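Notebook - Stisum, mute and unread counts

23/02/2022

Back on the unread badge. The complaint from the Bhatia test group was that muting a group thread leaves the badge stuck at one, for ever, whatever you tap. I had filed this under "people imagining things" in January, so naturally it reproduced on the first go.

Steps, for whoever picks this up:
Join a group with at least 2 other accounts in it.
Let someone post while the app is closed.
Open the app, mute the group from the long-press menu, don't open the thread.
Go back to the home screen. Badge says 1. Badge will say 1 when the sun goes out.

If you open the thread before muting it, all is well. If you mute from inside the thread, all is well. It is only the long-press menu, which was my idea.

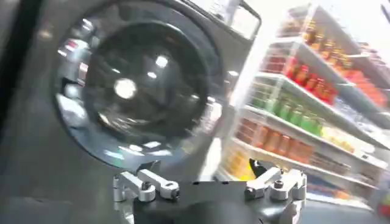
Washing machine front, close up.

Cause, as far as I can tell: the mute call tells the server to stop counting new posts but leaves the old count where it was, and the home screen then adds up everything, muted or otherwise. The thread list does hide muted counts. So the list says nothing is waiting and the badge says something is, and both are doing exactly what the spec asks. I wrote the spec as well.

Tried two fixes. First one sets the count to zero when you mute. Quick, and it works, but if you unmute later you have lost your place and the thread opens at the bottom. Fine for a group of three. Not fine for the Pirnau allotment group, who can get through 50 posts on the subject of one gate.

Second one keeps the count but has the badge skip muted groups. More typing, and it means the home screen has to know about mutes, which it has been happily ignorant of until now. I've gone with this one. It's on the branch, not merged.
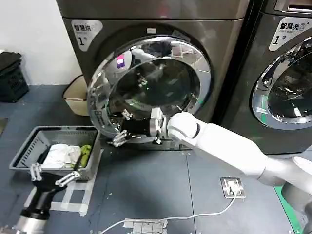
Also had to decide what happens when someone names you in a muted group. Stultetti (the old build) lets mentions through and puts up a banner. The new build lets nothing through, so you can be asked a direct question and appear to be sulking. Have put mentions back in, badge and banner both, with a switch in settings for those who do wish to sulk. The switch is off by default. Wording at present is "Mute mentions too", which will do until somebody objects to "too".

Ran the new branch with 18 test accounts in one group, half muted, half not. Mentions arrived for everyone who should get them. One account got the same banner twice, after being logged in on the phone and in the browser together. Not new, see the older note about double banners, if you can find it. I couldn't.

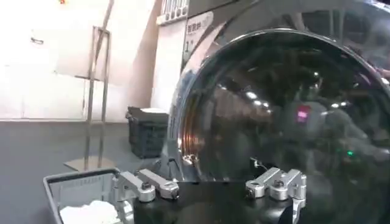 The badge on the tablet still needs looking at. It keeps its own copy of the count and refreshes it every 30 minutes, so after muting it carries on showing the old number until it feels like asking again. I spent long enough staring at that 1 that I now see it everywhere, including on the white label at the corner of the washing machine, where it is at least large and meant to be there. Forcing a refresh on mute clears the tablet straight away. Forcing a refresh on every mute from every device may be a bit rude to the server, so I've left it behind a flag.

Left to do:
Merge the badge change once the tablet flag is settled.
Write the test I should have written in January.
Reply to the Bhatia group and withdraw the word "imagining".
Check whether leaving a muted group clears its count or just hides the body.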